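Prekero issues corrective update for gripper fault on Pimik disassembly cells

2018-04-30 – Prekero has released a corrective firmware update and a revised work instruction for its Pimik disassembly cell, following a fault in which the gripper kept its closing force after a protective stop. The notice applies to all cells running controller version 2 at sites that recover parts from desktop computers.

The fault was first reported by Salehi, which runs the cell on memory and drive removal. During a routine shift the arm entered a protective stop while holding a memory module. The stop worked as designed and the arm halted. The gripper, which is driven on a separate circuit, did not drop to its holding force of 65 newtons and stayed at the full closing value of 100 newtons until power was removed by hand. The module was cracked and the socket latch broken. No person was hurt.

Prekero reviewed 511 logged stops and traced the fault to a status message that the gripper controller discarded if it arrived during a closing movement. Stops made with the fingers open, or already at rest on a part, were not affected. Memory removal carries the greatest exposure, as the fingers close on the module inside the case with other components close by.

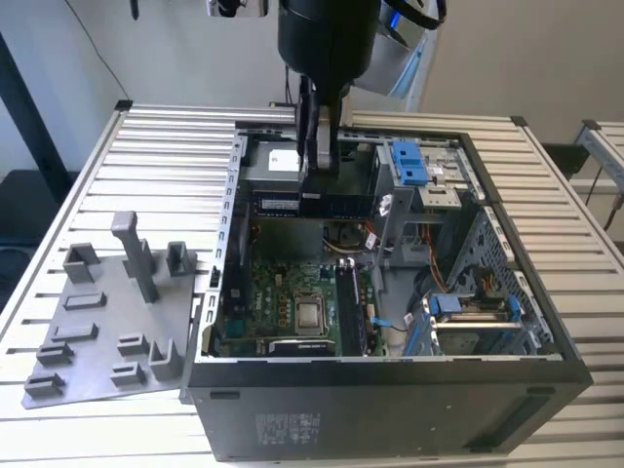 Waraporn Sriwong said the notice should have gone out sooner, and that operators had been clearing stops by reaching into the case on the assumption that the gripper had let go. She asked that the stop lamp on the cell should not be taken as a sign that the fingers are safe to touch.

Prekero accepts this point. The revised instruction requires the gripper supply to be isolated before any hand enters the case. The update repeats the status message until it is acknowledged, and cuts gripper power if no acknowledgement is received.

Sites that have not installed the update should suspend memory removal. Drive removal may continue at reduced speed – provided the isolation step is followed. Kistora will carry out installation under the existing service agreement, and a hardware interlock is planned for August.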